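# Week 9 notes: the Tulwood open day, and what I want you to get out of it

Sunday, April 16, 2023

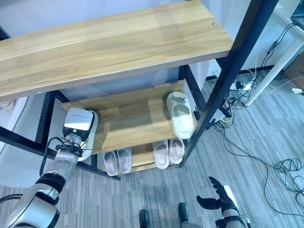 Okay, so the homework before we go is reading about tidying tasks, and I want to explain why I keep dragging you back to them. A tidying task has a goal that's easy to say and annoying to write down. "Put the slippers away" is four words and any kid gets it, but look at what the robot is dealing with on that rack: two pairs already sitting on the bottom shelf with their toes pointing away, one slipper standing by itself on the right end of the middle shelf, and another one in the left gripper, held on its side. So what's the goal from there? Next to its partner, sure, but how close? Facing which way? Does it matter if one of them is angled a little, like the one on the bottom left? (I'd say no. Half of last year's class said yes and we argued for most of an hour.)

## Where and what

Tulwood runs its spring open day out of the Faletti building, and they've been nice enough to give our section its own demo slot. The walk from campus is easy but the last block is all construction, so use the side entrance on the parking lot side. The main door will be locked, and ringing the bell does nothing, trust me.

Our ticket block is for 165 people across all the visiting classes, and the demo area doesn't hold anywhere near that. They'll take you in by group. While you wait, go look at the Remby bench, where you can try steering an arm yourself. I was terrible at it! I knocked over the same cup again and again and had a great time.

Bring:

- your notebook (paper, please — the signal in there is bad and shared docs won't load)
- a photo ID for the front desk
- closed shoes, no exceptions
- this handout

## Some background before you stand there and watch

We talked in week 7 about the difference between a *scripted* motion and a *learned* one. Quick refresher for those of you who were out:

**Scripted** means somebody wrote down the positions. Go to this point, close, lift, go to that point, open. It's fast and repeatable and it falls apart when the object has moved an inch.

**Learned** means the controller was fitted to lots of recorded attempts, usually with a person steering. It looks at the camera picture and the joint positions and puts out the next small motion. It copes better with an object that's a little off, and when it fails it can fail in ways that are hard to explain afterward.

Plenty of real systems mix the two, and you won't be able to tell just by looking for ten seconds. You *can* get a decent guess by watching a few tries in a row. If the hand takes the same path every time no matter where the object starts, that's a clue.

For the practice set we'll be using later in the term (the Paredes set, you all have the link), there are 889 recorded attempts at shelf and rack tasks. That sounds like a lot until you start sorting them by object. Soft things and stiff things behave so differently that I'd almost treat them as two separate sets.

## Why footwear is a good teaching object

I get asked this every year, usually with a bit of a smirk. A few reasons I like it:

Slippers come in lefts and rights, so there's a matching problem sitting on top of the grasping problem. If the pair is all one color, as the white ones are, color won't help you with it at all. You have to go by shape and by where the other one is.

A strap is also a tempting place to grab and sometimes a bad one. If the material bends, the slipper can swing or twist while the arm moves, and then the toe is pointing somewhere new by the time you get to the shelf. Grab the sole instead and you have a firmer hold, but now the fingers have to get out from between the slipper and whatever is next to it.

And then there's the shelf above. This is the part people forget. On a rack with several levels you come in from the front, mostly, and the clearance depends on how you're holding the thing. Think about how *you* put shoes on a low shelf. You bend down, you tilt your head to see, you probably push them the last bit with your fingertips. Pushing is a perfectly good move and I'd love to see more of you use it in your project plans.

## What to write down

Please don't try to write everything. Pick one arm task and stay with it for at least 3 tries, then move on if you're bored. For each try, jot down:

1. Where the object started, and which way it faced.
2. Where the hand took hold.
3. Whether the second hand did anything useful or just waited. An idle hand still takes up room, so note where it was.
4. What you would call "done," in one sentence, written *before* the try ends.

Number 4 is the one I'll grade hardest. Writing it afterward is cheating yourself, since you'll just describe whatever happened.

If a person steps in to reset something, write that down too. Resets are part of the cost. A demo that needs a reset after each try is a different animal from one that runs all afternoon, and your write-up should say which kind you saw.

## The write-up

Keep it under 2,000 words. I mean it this time. Last year's longest one was mostly a history of robotics copied out of the textbook, and I already own the textbook.

Start with your one-sentence definition of done, then tell me whether it held up. If you had to change it between tries, tell me what broke it — those have been my favorite ones to read. Sketches are welcome and stick figures are fine.

Write-ups are due the first week of May, on paper, in the box outside my office. If you can't make the open day, come see me before then and we'll set you up with a batch from the Paredes set to watch instead.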